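Groups > Manipulation > Meetings > Minutes

Print | E-mail

Minutes of the Sisemo project meeting, 24 July 2023
Present: Chenxi Shi (chair), Xinyi Dong (minutes). Apologies from Jadel.

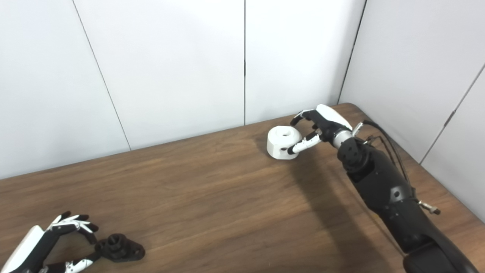 1. Grasp labelling. Xinyi reported on the new method, in which each hand is scored separately and the score is given at first contact instead of at the lift. On the Balton set, two labellers agreed on 94 clips when scoring at first contact and on 58 when scoring at the lift. Chenxi asked whether the same clips were used for both. They were.

2. Pairs of parts. Trials with one part for each hand take up to 8 minutes to reset. Agreed to keep them but run them last.

3. Thumb position. Chenxi wants thumb contact recorded as its own field. Xinyi to add it to the form and relabel the January clips.

4. Write-up. Draft of the method section goes to Ren for comment. The table of results still needs the three failed runs put back in.

5. Any other business. None.

Previous | Next | Back to list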